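PC Hardware Basics
Unit 4 handout: Inside an office tower (CPU, memory, cooling, power)
Sundholm Adult Learning — October session

Bring this with you to the bench. There is space in the margins, so please scribble all over it!

Where we are

Last unit was all outsides: ports, buttons, labels, what plugs into what. Now the side panel comes off, and this is the part of the course I look forward to most. An office desktop is a wonderful thing to learn on. Everything is laid out with service in mind, the parts you are meant to touch are often marked in color, and you can get the important pieces out without a fight. Once you can read one of these, a home-built PC or a small server looks a lot less mysterious.

We work on the CPU and memory first, then cooling, then power and drives.

Before you touch anything

Shut down properly, then unplug the power cord at the wall end. Hold the power button in for a few seconds after that. Wrist strap on, clipped to bare metal on the chassis. Rings and bracelets off, sleeves up.

Lay the tower on its side with the open side facing up. Working on an upright tower is how screws end up under the motherboard (ask the Paiva group from last year, they found 6 in one machine).

Finding your way around

Start with the motherboard. It is the big circuit board that everything else hangs on, and the CPU socket is the landmark I always use. Find the socket and you can find the rest: memory slots run close by in a row, the expansion slots line up with the openings at the back of the case, and the drives sit off to one side in their cage. Trace it with a finger in the air a few times before you start. It sounds silly and it really helps.

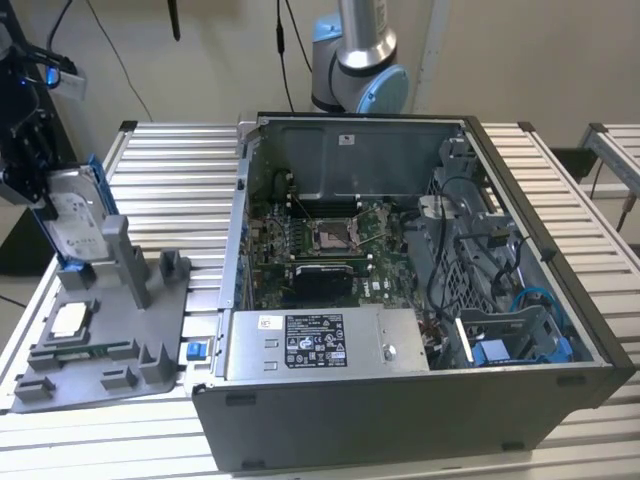 Figure 4.1. Open Dell tower with the CPU and a memory module out, resting on the parts tray at left.

Look at the colors in Figure 4.1. The expansion-slot clips are blue, and so are the release tab by the power supply and the latch for the drive tray. Many makers use a color like this for the parts a technician is supposed to move by hand. If a piece is colored, look for the way it slides, pinches or swings. If it is plain metal with a screw in it, leave it alone until you know what it holds.

The CPU and its socket

The processor is a small square package with a metal lid called the heat spreader. The lid is the part that meets the heatsink, with thermal paste between them. The other face carries the contacts, and those should never be touched.

A metal latch lever beside the socket does the holding. With the cooler off, push the lever down slightly and outward to clear its hook, then let it rise under control. Open the bracket. Lift the CPU straight up by its edges — no tilting, no sliding — and set it in its pocket on the tray, heat spreader up.

Going back in, match the small triangle on the corner of the CPU to the mark on the socket, and check the notches. The chip should drop into place under its own weight. If it doesn't, pick it up and look again. All the force in this job belongs to the lever.

An empty socket is the most delicate thing on your bench. On many boards it holds more than 1,000 tiny spring contacts, and a bent one may mean a new motherboard. Nothing passes over an open socket: no screwdriver, no coffee, no dangling lanyard.

Memory

A memory module is a long thin board with a row of contacts down one edge and a notch in that edge, slightly off center. The notch is there so that it only fits one way round.

To remove: open the clip or clips at the ends of the slot and the module pops up a little. Hold it by the short sides and pull straight out.

To install: clips open, notch lined up, press evenly at both ends until the clips close. You want to hear that click! A half-seated module is the most common reason a rebuilt machine won't start in this class.

Slots often work in pairs. Check the service guide for the order before you fill them.

Cooling

Run your eye over the fins on a heatsink. All those thin edges give the metal far more surface, so moving air can carry the heat off. Dust between the fins undoes it. Use short bursts of air, and hold any fan blades still while you do.

Old thermal paste comes off with a lint-free wipe and isopropyl alcohol. Fresh paste goes on as a small dot in the middle of the heat spreader. A processor under load can run at 75 degrees Celsius or higher, and a dry or patchy layer of paste will show up in the readings.

Power supply and drives

The power supply is the metal box with the specification label. Read the label, copy the output figures onto your worksheet, and never open the box. The capacitors inside can hold a charge after the cord is out.

Drive cables come in two kinds. The wider connector brings power, the narrower SATA one carries data, and both are L-shaped inside so they can't go in upside down. Pull on the plug, never on the cable. Before you disconnect anything, sketch the route the cables take around the cage. They tend to be cut to length and will only reach one way.

Bench exercise

Work in pairs and swap halfway.

1. Find and name the socket, memory slots, heatsink, expansion slots, power supply and drive cage.
2. Remove one memory module and put it on the tray. Refit it.
3. Take out the CPU, with your partner reading the steps aloud. Refit it.
4. Copy the power supply label onto the worksheet.
5. Call me over before the side panel goes back on.

Allow up to 37 minutes for steps 1 to 3. Nobody gets extra credit for finishing early, so take your time with the lever.

Words to know

Chassis: the metal body of the case.
Heat spreader: the metal lid on the CPU.
Retention bracket: the part that holds the CPU down in its socket.
Seated: pushed fully home in a slot or socket.

For next time: read the Elberg booklet, section on storage, and bring a small flashlight if you own one.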